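Chapter 11: Setting Up a Single-Arm Cell in Simulation

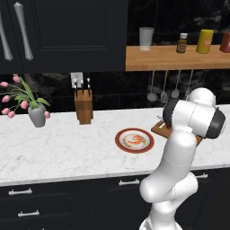 Figure 11.1 Simulated kitchen cell with one arm at the counter. Render: Heiðrún Sveinbjörnsson / Tellitz course files.

Most of the faults that stop a new cell are put there during set-up. A base is entered a few centimetres from where it should be, or a joint limit is left at its default. The arm then runs well for a week and fails on the first task that needs a long reach. This chapter covers the set-up of one arm at one work surface, using the kitchen cell in Figure 11.1, and the checks to make before any task program is loaded.

You will need the Tellitz scene files and a working copy of the Skano simulator. Readers who skipped Chapter 10 should go back for the section on coordinate systems.

11.1 Placing the base

Load the cell with the arm hidden. Set the world origin at the front left corner of the countertop and leave it there for the rest of the chapter. Enter the base position from the cell sheet, then show the arm and check that its lower link clears the edge of the counter through the full turn of joint one.

The marble top is a single flat body in the physics model. Its veining belongs to the surface texture and has no effect on contact. The pale front edge should be included in the collision shape, as the elbow can pass close to it when the arm folds back.

11.2 Fixed and loose objects

Every object in the cell must be marked as fixed or loose. The cabinets, the shelf and the wall outlet are fixed. The plate, the shrimp on it and the cutting board are loose, and each needs a mass and a friction value. The knife block is treated as fixed in the early exercises and is freed in Chapter 12.

Objects that hang or lean need more care. The utensils under the shelf are close to the space the upper joint moves through, so draw one keep-out box around the whole row. Do the same for the vase and tulips. Modelling each stem as a collision body slows the simulator badly; Abdel Hamid's test cell reached 1,887 contact pairs before the flowers were boxed.

11.3 Checking the gripper

With the wrist lowered over the back corner of the cutting board, read the tool height and compare it with the height of the board. If the two disagree by more than 2 mm, the tool offset is wrong. Correct the offset in the tool file. Do not move the board to suit.

Repeat the reading over the plate. A plate has a raised rim, so take the height at the centre and allow for the rim when planning the approach.

Save the cell under a new name before going on. The Plonov exercises at the end of the chapter start from this saved file.

Shared 11 times
2 comments

Related chapters
Coordinate Systems and Frames
Freeing Fixed Objects
Joint Limits and Soft Stops
Keeping a Fault Log for a Simulated Cell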